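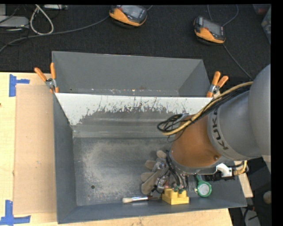

5/25/26

Day two with the Drillby picking kit on trial and I'm still changing my mind about it every hour or so. The pitch from Usstead is that you bolt their gripper and software onto the arm you've already got, tip any old mix of stuff in a bin and off it goes. So I've been giving it any old mix of stuff! The paintbrush is my favourite so far, long and skinny and lying almost flat, and the work glove is the one I'd bet against (floppy fingers, no two grabs the same). The yellow toy block should be the easy one, sitting right up against the front wall, but walls are where the last kit came unstuck, so I'm watching that closely.

Ran 30 picks before lunch and it fluffed 11. Not brilliant. Then I found the setting for shiny and see-through things, buried three menus down, and the next 25 went much better — only four misses, all of them the clear packaging. I'll take that. The colour of the bins might be half the trouble, grey on grey on grey, so I want to try a liner tomorrow.

My real grumble is the cabling. I spent most of the arvo retying it so the wrist could turn properly, and for $900 a month I reckon Usstead could throw in a decent dress pack. The Jaltamlow lot did, back in February, though their gripper couldn't hold a biscuit.

Still to do: longer run, heavier bits, ring about the service plan. Feet are killing me. Toast for tea.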